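Budgeting for a robot arm at a small shop: what we asked for, what we got, and what I'd put on the list next time. Long thread.
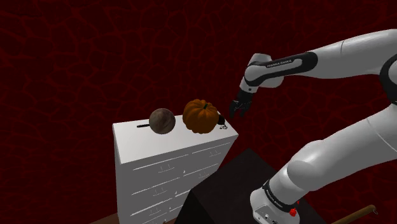

1/ We're a parts and packing shop in Flommont. I run operations. The owner gave me until September 2026 to come back with a plan for one arm, a total cost and a date. I had never bought a robot before. Most of what I knew was from buying conveyors.

2/ First mistake was starting with the price of the arm. I got quotes, put them in a spreadsheet, and felt like I was most of the way done. The arm turned out to be one line out of 19.

3/ The lines I left off the first draft: stand, spare fingers, guarding, a second controller cable, floor anchors, shipping insurance, training days, a PC that can run the planning software, and electrical work. The electrician alone moved the total more than switching vendors did.

4/ Njål Tveit at Unirell went through the draft with me on the phone. He asked what the arm would be picking up. I said "mixed items." He said that isn't an answer and he couldn't quote a gripper on it. Fair enough.

5/ So we did simulation before hardware. Sze-wing Hsiao does this part for us on contract. She builds a rough cell, puts in an arm model, drops odd-shaped stuff on top of a cabinet and we see what it can get to. Her models aren't pretty and they don't need to be.

6/ What you learn for cheap this way is reach and height. Picking something off the top of a tall cabinet is a different problem from picking it off a bench. The base height matters, and so does where the elbow ends up when the hand is pointing straight down.

7/ You also learn about fingers. A two-finger gripper has a maximum opening. Round things wider than that are out, and no amount of software fixes it. Small flat things lying on a surface are the other headache. Put your widest item and your thinnest item in the test, close together, and look at both before you pick a gripper.

8/ What you don't learn: grip on real surfaces, how dust gets into things, how your people feel about standing next to it. I put money aside for a trial because of that. More below.

9/ Simulation cost us 3 weeks of Sze-wing's time. We dropped one arm from the shortlist and changed the stand. The stand in my original budget was too low. Would have been a bad thing to find out after it was bolted down.

10/ On stands. I had $400 in the sheet for this. I don't know where I got that number. The one we picked from Ninport came to $3,302 with leveling feet and the cable tray. If your stand line looks like my first one, go get a real quote.

11/ Buy, lease or rent. We looked at all of them. Leasing through McGrath was easier on cash but the term was longer than I could defend for a job we hadn't proven. Renting costs more per month and you can hand it back. We're going to rent first and have the option to buy in January.

12/ Ask whether rental payments count toward the purchase. Some sellers do it, some don't, and it wasn't in the first quote either way. Get it in writing.

13/ Ask what happens when it breaks. Who ships it, who pays, is there a loaner, how long. One vendor had a great price and no loaner. For a single-arm shop that means the line stops.

14/ Ask about software renewals. Two of our quotes had year one included and year two on a separate page. I added year two and year three to every quote so they could be compared. The order changed when I did.

15/ Labor is the line I still think is too low. Somebody has to own the thing. For us that's part of one person's week, and I wrote it in as hours with a name next to it. The owner pushed back on that more than on the hardware. I left it in.

16/ The plan as submitted: rental arm, bought stand, bought guarding, one spare set of fingers, training for two people, contingency on top. Simulation stays in the budget as its own line so we can check new items before anyone promises a customer anything.

17/ Not approved yet. There's a question about floor space by the dock door — I have to go measure again. Will add to this thread when I hear.

18/ Someone asked for the spreadsheet. I'll take the prices out and post the line items. Give me a few days.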